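Kekau workshop group, Asbridge
Minutes of the November maintenance meeting
Machine discussed: Heo hand-held gripper pair (left tool and right tool)

Present: Baoshan Tang (chair), Ustyna Pavliuk, Efe Haruna, Seo-ah Tak (from item 3), Siiri Zariņš (minutes)

The meeting opened at 2:15 pm.

1. Previous minutes

The previous minutes were accepted with one correction from Ustyna. Under "spare parts" it was written that the retaining clips came in the wrong size. The clips were the right size, and it was the pins that came too long. The long pins are still in the second drawer and should not be used on either tool.

Efe asked if the old action about the storage case is closed. It is not. The foam insert has been cut, but the slot for the right tool is too tight and presses on the outer linkage plate when the lid is closed. Efe will cut it wider.

2. Condition of the right tool

Ustyna reported on the right tool. It had done 1,085 closing movements since the last pad change, by the counter in the trigger. The fingers still close to the same point, but she can feel a small side play in one finger when it is moved by hand. She took this finger apart on the bench and found fine grey dust around the upper pivot. The pin itself measured well. The hole in the inner plate has become a little oval.

Baoshan asked if the play can be taken up with a washer. Ustyna said that she tried one thin washer and it helped, but then the finger was slow to open. Two washers made it stick. She would prefer to change the inner plate. We have one spare plate for this side and none for the other.

Agreed: the inner plate will be changed. The old plate is to be marked with a cross in paint and kept for measuring. Efe will order two more plates of each side from Skestulen, together with the short pins.
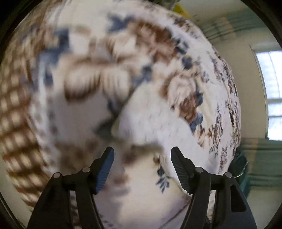
Pad fitting was the longest part of this item. Efe would like a written rule for how far the pads may stand out past the end of the finger, as everyone who changes them does it a little differently. When the tool is open over a bunched bedspread, the two squared tips of the blue pads are the parts that point at the cloth, and the ridges run right along the inner edges of the fingers. Efe's opinion is that a pad which sits too far forward will fold over at the tip when it meets thick bedding, and after some time it will peel from there. Ustyna agreed in general but said that if the pad sits too far back, the hard end of the finger will reach the cloth first, and this can pull threads. Both had good reasons, so Baoshan proposed to test it and not to vote on it.

Agreed: Ustyna will fit one pair of pads level with the finger end and one pair slightly forward, and run each on the same duvet cover. She will write down what she sees on the pad edge after every 33 closings. Until this is done, pads are fitted level.

The group also repeated the order of work for a pad change, which had been given differently in two places on the shared drive. The correct order is:

Switch off and take out the battery.
Open the fingers fully by hand.
Lift the old pad from the tip end, with the plastic scraper and not with the knife.
Clean the backing with alcohol and leave it for 9 minutes.
Press the new pad from the base toward the tip, so that no air is left at the end.
Clamp lightly with the wooden block between the fingers and leave overnight.

Efe will remove the older version from the drive.

3. Camera position and the bedroom trials

Seo-ah joined at 2:50 pm.

Seo-ah has compared the view from the two tools. On the left tool the camera bracket had turned by a small angle, and therefore the fingers did not stand evenly in the view. She loosened the two bracket screws, turned it back and checked it against the printed card. Her value was within the limit on the first check and a little outside on the second, after the tool had been carried up the stairs. She thinks that the lock washer under the rear screw is flat by now and does not hold.

Baoshan asked how the operator can notice such a turn without the card. Seo-ah answered that the easiest way is to look at the round pins. There are two on each finger, and with the tool open they should be at matching height on the left and on the right. If one side is higher, stop and use the card. The dark rounded corners belong to the lens and should not be used to judge anything, although people do it.

Efe asked if we should glue the bracket. Seo-ah was against this, as the bracket must come off for cleaning of the lens. She proposed a drop of the removable thread lock on both screws. Ustyna has a bottle in the workshop but it may be past its date.

Agreed: new lock washers on both tools, and removable thread lock on the bracket screws. The card check will be done before the first trial of the day and again each time the tools have been carried to another floor.
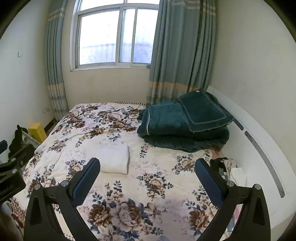

Siiri Zariņš
Workshop coordinator and minute taker

Starting position of the two tools was discussed next. At present the start sheet only says "both tools open above the bed". Seo-ah finds that this is too loose. For a layout like the one in the bedroom, with a folded white cloth left of the centre of the bed and the dark green quilt over by the headboard, she wants the sheet to say at which object the fingers are pointed at the start, how wide they are open, and whether the other tool may come into the view. A second tool at the left side, even when only a part of it is visible, changes what the operator does with the right hand. She has noticed this also with herself.

Baoshan is worried that a sheet with too many lines will not be read. He asked for one page at most. Seo-ah will write it, and I will correct the layout before it is printed.

Ustyna raised the question of fibres. Plush blankets leave short hairs in the ridges of the pads, and when the ridges are full the pad becomes smooth and starts to slip. The soft toothbrush is enough if it is done often. If it is left for several trials, the hairs go down to the glue line and must be picked out with tweezers. She asked that brushing is made part of the routine and that somebody signs for it.

Efe said that hairs also go into the pivots, and this may be the origin of part of the grey dust from item 2. Ustyna did not think so, the dust looked like metal to her, but she will look at it under the magnifier.

Agreed: pads are brushed between trials on plush or fleece. Pivots are blown out with the hand bulb at the end of the day. No compressed air, it pushes the hairs further in. No oil on the pivots nearest to the pads.

4. Trigger spring, left tool

Short item. The trigger spring of the left tool was replaced by Efe. The new one is stiffer and two operators have complained of a tired finger after a long session. Efe measured a pull of 27 newtons at the end of the travel, which is more than he would like. The supplier has a softer spring with the same length. Baoshan approved the order.

Until the softer spring is here, the left tool should be used for short trials only, and operators may change hands if they want, provided that this is written in the log.

5. Other matters

The log book is nearly full. I will bring a new one. Please write the tool side (L or R) in the first column and not in the remarks, it is very hard to find afterwards.

Seo-ah asked for a hook or a small shelf near the bench for the calibration card, which has been found under other papers too many times and has now a bent corner. Efe has a piece of shelf left over and will put it up.

Ustyna will be away for the first half of next month. Efe takes over pad changes in this time and will do one together with her before she leaves.

Actions

Ustyna Pavliuk: change inner plate on right tool; pad position test; look at dust under magnifier; check date on thread lock.
Efe Haruna: order plates, short pins and softer spring; widen foam slot; remove old pad instruction; shelf for card.
Seo-ah Tak: new lock washers and card check on both tools; one-page start sheet.
Siiri Zariņš: layout of start sheet; new log book; add brushing to the routine list with a column for initials.
Baoshan Tang: confirm budget line for the Skestulen order.

The meeting closed at 3:40 pm. The time of the next meeting will be sent by email when the plates have arrived.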